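Subject: Re: [bench-auto] Small arm cell, what to budget for

Replying to the question from last night, quoted below so people who joined in November can follow.

> We are a small repair shop and have been told we can put one arm on
> one bench next fiscal year. The quote from Vorero covers the arm, the
> base plate and the gripper. Is there anything else we should put in
> the request before it goes up? Our manager will only sign once. Also,
> does anyone bother with simulation at this size, or is that for the
> big lines?

Yes to simulation, and do it before you send the request. We went through the same thing with a single bench and the layout changed what we bought. I'll go in the order we should have done it.

1. Table and reach

We had picked a table from the catalog before anyone checked reach. The base plate takes up more room than the drawing suggests, and if you set it across the middle you are splitting the table into two work areas. That may be what you want. It was for us, because we keep parts on one side and hand tools on the other. Model the table at its real size and drive the arm to every place you expect it to pick from. If it can't get to a corner, either buy a smaller table or plan to store something there that the arm never touches.

2. Layout in simulation

You don't need finished models. Plain blocks and cubes are fine for parts, and a tray with a box in it is enough to stand in for a bin. What you do want is anything long, since long things are what the arm bumps into. Our layout has a screwdriver, some thin wooden sticks and a spirit level on it along with the small parts, and the gripper is hovering over the grid tile. 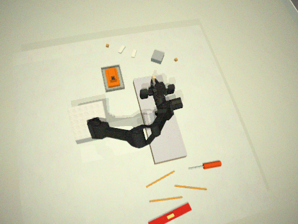
3. Software and seats

Ask Vorero whether the simulator is in the arm quote or sold by the seat. Ours was by the seat and we had left it out completely. We use Zumitach, which came to 518 a seat for the year, and we needed 3. Two people do layouts and the third seat runs on the machine next to the bench. If you only ask for one you will be passing a login around, and their license doesn't allow that.

4. Fingers and spares

The gripper in the quote will come with one set of fingers. Put a second set in the request. Small cubes and a screwdriver handle are different problems, and we ended up swapping. Aigner sells blanks you can cut yourself. Our lead time was 8 weeks the first time and 10 the next, so order them with the arm.

5. Trays and fixtures

Cheap, easy to forget, and they hold up everything else. Shallow trays with a rim have worked best for us. If you plan to use printed markers to locate boxes, decide on the size now and have the same ones in the simulation as on the bench. We changed marker size halfway through and had to redo every pick.

6. Guarding

I can't tell you what you need, as it depends on the site. Get your safety person to look at the simulated layout before they look at the real one. Ours wanted the plate moved and asked for a fence panel on the walkway side. Moving the plate on screen took a few minutes. The panel was extra money, and it had to come out of the maintenance budget.

7. Installation and training

Nultix did our install and charged for it separately from the training. Get both as lines in writing. I would skip the advanced course in the first year. The basic one covered what we use.

On the signing-once problem: we put a contingency line in and labeled it "fixtures and fingers" with a short list under it. It went through without questions. The year before, a line that just said "misc" was struck out.

If your shop can share the table dimensions, post them to the list and I'll send back the layout file we started from. It's set up for the longer base plate, so check which one Vorero quoted you before you use it.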